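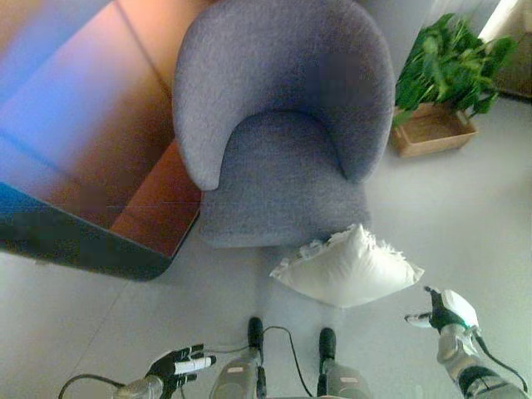 Deligiannis wrote in to say that a household robot which needs a tidy house before it can start tidying is no use to anyone, and asked whether this review could stick to plain jobs. Fair enough. One plain job in particular has taken up most of my time with the Ikari: a pillow on the floor that ought to be on a chair.

The Ikari is a two-legged, two-handed machine, and Brindach sells a household package for it. The package is a set of taught chores, and the one I cared about is called Pick Up and Put Back. You name the object and the place it belongs, and the robot is meant to do the rest. I ran it over 2 weeks on cushions, pillows, towels and a few hard things such as shoes and plastic tubs.

Hard things first. It is decent at them. Shoes went back to the rack in pairs, though not always the right way round. Tubs were fine unless they were stacked. It walks slowly and stops for a while before it bends, and you learn to leave the room and let it get on.

Soft things are another matter. A pillow has no handle and no fixed shape, and the fingers have to close on enough of it to lift the weight. I set the robot the pillow job 35 times in all. When it took a good handful at one end, it usually got the pillow up. When it pinched only the casing, the filling slid away and the pillow dropped again. It seldom used both hands, which is how most of us would do it.
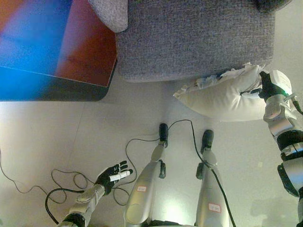 Photo: Fultgate

Getting hold of the pillow is half the chore. The other half is putting it where it lives, and I was less happy with that. The Ikari counts the job as finished once the pillow is on the seat. It may be on its side or folded under itself. There is a setting called Neat Finish that adds a pat and a turn, but it made each run a good deal longer and I switched it off after 2 days.

Low seats caused more trouble than high ones. The robot has to crouch near the front edge, and it would often shuffle back and try again from a different angle. Rugs slowed it down too. On hard floors it was steady.

Setting up took an evening. The instructions are clear on charging and poor on teaching new places. I had to show it the same chair several times before it stopped asking. The voice commands worked from the next room, which I liked. The manual has 200 pages and no index, which I did not.

Noise is reasonable. You can hear the joints over a radio but you would not turn the radio up.

Can it do the chores, then? Some of them, slowly, with you in the house. I would trust it with shoes and tubs. For bedding and cushions I would wait for the next version of the package, and I would want to see it use two hands before paying. If you find bending painful and have patience, the case for it is stronger, and Brindach does offer a monthly hire. Ask for the soft goods update to be loaded before delivery, as mine came without it and the download ran overnight.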